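Small Sellers at the Big Shows: My Term Project
Last updated: July

So my project was on trade shows in the gift and accessories business, and whether a tiny brand gets anything back from renting a booth. I picked this because my aunt sells enamel earrings under the name Undon and complains about booth fees all year long (lovingly, but a lot).

I followed four small sellers through the Gavton show. I also got hold of the exhibitor list, 556 names long, and sorted it by what people were selling. Costume jewelry was the biggest group by far, then watches, then packaging and display stuff, which I didn't expect to be so huge! 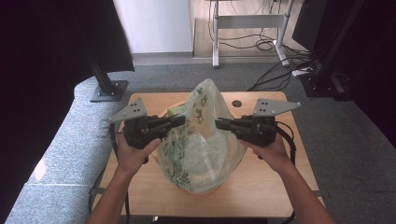 The fees were the hard part. Two of my sellers shared a corner booth and split everything, and they came out fine. Nadeck went alone with a full booth and lights, took about 70 orders, and still lost money once shipping the samples was counted. I had to redo that spreadsheet twice because I'd left out the hotel.

Marama Hinds, who buys for a chain of museum shops, let me tag along with her for a morning. She walks fast and hardly ever stops at a booth unless the prices are written down somewhere. I went back and told my aunt that and she made price cards the same night.

I also handed out 100 survey cards to visitors and got way fewer back than I wanted, so please don't lean on that chapter too much. The Iyengar booth let me leave a stack by their register and most of my answers came from there, meaning they're tilted toward people who like silver. 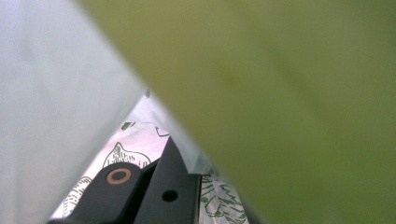 Fig. 2. Close-up, pale gray and green surfaces.

If I did it again I'd call the sellers a few months later, when the reorders come in. Undon had its first one the week I handed this in.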